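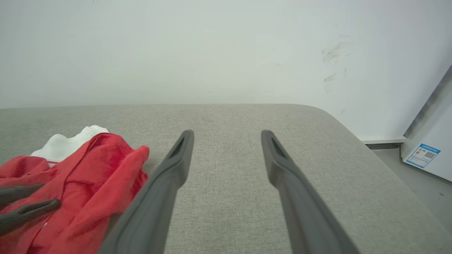 Every home I love has one low, soft, gray thing that everybody drops their clothes on. A bench, an ottoman, the end of a sofa, it hardly matters! In Deltolholm, where apartments are small and hallways smaller, people have started giving that spot real thought, and I spent a happy February morning finding out how they do it.

The fabric comes first. A speckled weave in pale gray forgives almost everything, lint included, and it makes the laundry look wonderful. Red on gray is my favorite: one bright crumpled thing and the whole corner wakes up.
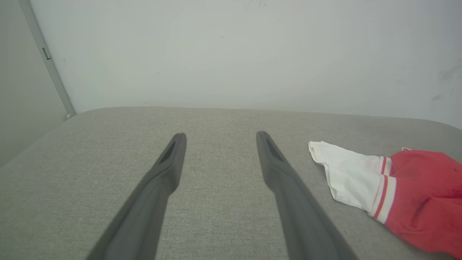 **By Ashraful Kumarasinghe**
*Home and interiors writer*

Osvaldo Santoro runs Gatti, an upholstery workshop of 900 square feet, and he will talk about rounded edges for as long as you let him. A soft rim is kinder to shins, he told me, and shirts don't crease over it the way they do over a hard corner. He presses his palm into every cushion before it leaves (I tried it too, and now I do it in other people's living rooms).

His other passion is folding. Santoro folds on the seat itself, standing up, with the pile at one end and the rest kept clear for sleeves. Small things wait until last. 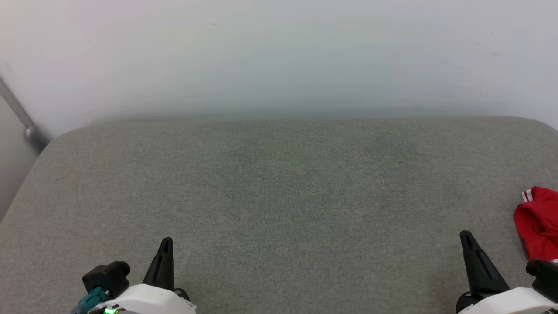 Socks, he admits, are where his system falls apart. He used to pair them as they came, and lost patience. Now he lays out all the light ones, then the colored ones, and gives himself 30 minutes with the radio on. I've copied him for weeks and I'm down to a single stray, a green one, which lives on the arm of my sofa until its partner comes home.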